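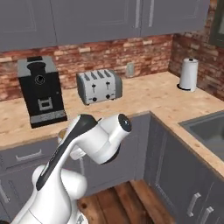

Ticket 2277
Queue: Milden simulation data
Project: Folano kitchen set
Status: Open, awaiting review
Opened: August 26, 2023

Summary
Recorded demonstrations in the kitchen set are being accepted by the Stomon checker although the cup and its contents do not behave consistently between episodes. The reporting team requests that the affected batch be withheld from training until the cause has been established.

Details as reported
The batch consists of 41 episodes, all collected by remote operation of the simulated arm. The written instruction given to operators is to lift the cup, carry it to the island and set it down beside the plate. On replay, more than 32 episodes complete without any warning. In the remainder, the level of the liquid is reset at the moment the gripper closes, and the recorded cup position jumps by a small amount in the following step. The checker marks these episodes as successful, as it examines only the final position of the cup.

Steps to reproduce
Load the kitchen set with the default layout and select any episode from the batch. Replay at normal speed with contact logging switched on. The jump is recorded in the object log but is difficult to see in the viewer.
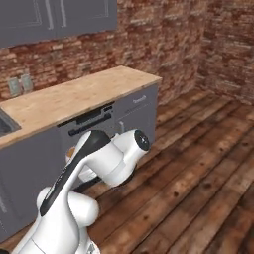

First response from simulation support
The report has been reproduced on the Yen server. The fault was not observed when the same episodes were replayed with the previous physics settings, and the recordings themselves are therefore considered sound. The joint readings of the arm agree with the operator commands throughout. Support asked whether the handle or the body of the cup had been the intended point of grasp, as the instruction sheet does not say.

Reply from data collection
Operators were left free to choose. Both kinds of grasp are present in the batch and both are wanted, as the learning system is expected to cope with variation of this sort. A note to that effect will be added to the sheet.

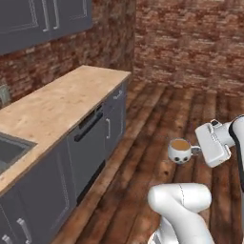 Attachment 1: Mug held above the floor, liquid close to the rim.

Further investigation
Support compared the contact logs for the two kinds of grasp. The jump appears in both, but is larger where the fingers meet the body of the cup low down. The collision shape supplied with the cup is wider than the visible model near the base – this was confirmed by loading the object on its own.
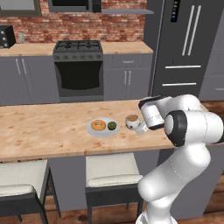

Attachment 2: Island layout with plate, donut and cup; gripper fingers at the lower right side of the cup.

Action agreed
1. Support will issue a corrected collision shape for the cup.
2. The checker will be extended to reject any episode in which an object moves further in one step than the set limit.
3. The batch will be replayed in full and relabelled. Rejected episodes will be collected again in September.
4. Until then, the batch is to remain in the holding folder and must not be merged with the main set.

The ticket has been assigned priority 2 and will stay open until the replay report is attached.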